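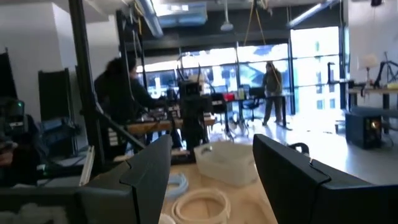
Bench notes, 10/14/26 — sorting out the tubing and cable

I promised myself back in September that I would write this down the next time I did it, so that the rest of you don't have to come and ask me where the pale blue stuff went. Well, I've spent most of the morning at the wooden table by the post and I think I finally have a way of keeping these coils that I can live with, so get yourself a coffee and bear with me.

The trouble started with the Fletora order. It came as one long length, packed tight, and whoever opened it (it may well have been me) cut off what was needed and pushed the rest back in the carton. By the time I went looking for a short run for the Puvano job there was a knot in there the size of a cabbage. I don't like pulling on a knot in soft tubing. You get a flat spot, and then the flat spot turns into a kink, and six weeks later somebody is wondering why their flow has dropped off.

So, out it all came onto the tabletop. The translucent white bin is the one I've settled on for coils from now on. I tried the deep carton first and hated it, as you can't see what's at the bottom and you end up stirring it like soup. With the bin I can see through the side well enough to tell whether it's worth lifting things out. The corners are rounded too, which I was pleased about, because a coil laid against them follows the curve and doesn't try to spring open.

How I'm winding them, for anyone who wants to do the same:

Lay the first loop flat on the table and let it pick its own size. If you force it smaller than it wants to be, it fights you all the way.

Give each new loop a half twist between finger and thumb as it goes down. It feels fussy for the first few and then your hand just does it.

Let the rings overlap a little. I used to stack them dead on top of each other and they slid apart as soon as I picked them up.

Tie in two places, opposite each other, with the soft ties from the Keno drawer. Please not the hard plastic ones, they bite.

The white goes in the bin first, being the bigger coil, and the small pale blue one goes on top of it where you can grab it. I know that sounds like a silly thing to have a rule about, but the blue is what everybody wants in a hurry, and I would much sooner you lifted one small coil than dug under a large one.

Labels: I've put 216 on the tag for the blue, to match the line in the stock book, and the cut length in millimeters under it. The two lengths we keep coming back to are 3,000 and 4,000, so I'd like to have one of each ready all the time. If you use one up, cut the next before you put the knife away. I've been as bad about this as anyone.

I did stop halfway to think about where the bin ought to live. It's very nice having it out on the table with all that daylight from the windows, and I was tempted to leave it, but I've had tubing go yellow and stiff on me from sun before (the old Ko samples, if you remember those, snapped like dry spaghetti). So it will go on the low shelf at the end of the day, lid on, and come out when it's wanted. The lid is still at the sink, drying.

Still to do: the offcuts. I have a paper bag of short pieces that are too good to throw away and too short for anything I can think of this week. Sleeves, maybe, or drip guards. If you have a use for them, help yourself and leave me a note on the bag.

Also need more soft ties. Down to the last handful.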